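Print this page | E-mail this thread

Last updated: July

tullon_fan: Our Vudus office copier died at page 952 of a 2,084-page job. Lease or buy the next one? There are 3 of us printing.

endlow_kate: Lease! Toner's included, and when it jams you just call somebody.

papertray9: Disagree. I leased once and paid for pages I never printed. Buy a used one, keep a spare drum on the shelf.

endlow_kate: Used, with 3 people yelling at it? No thanks. Kurniawati Pelupessy at Tullon quoted me 233 a month and it covers everything.

papertray9: Everything except the staples, I bet.

tullon_fan:
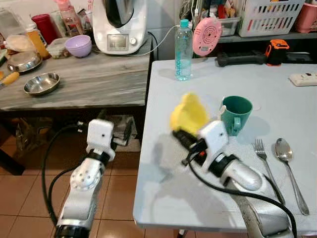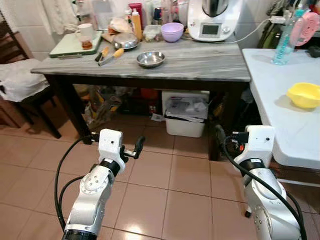
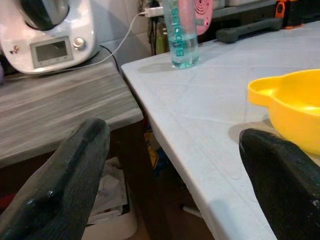
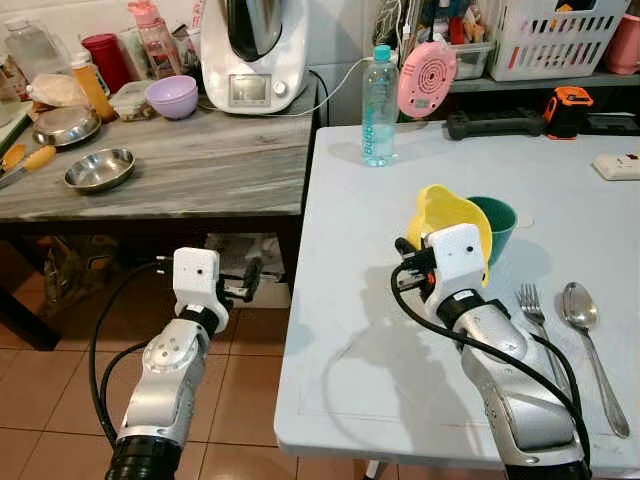

OK, I'm leaning toward buying now, sorry Kate! My worry is where it goes, our back room is tiny (and the only free outlet is behind the door). I'd need a folding table like the light gray-blue one in the last picture, only a lot sturdier. Would a desktop model shake on that?

papertray9: Mine does. Get a cabinet.

We use cookies to remember your login. Accept | Settings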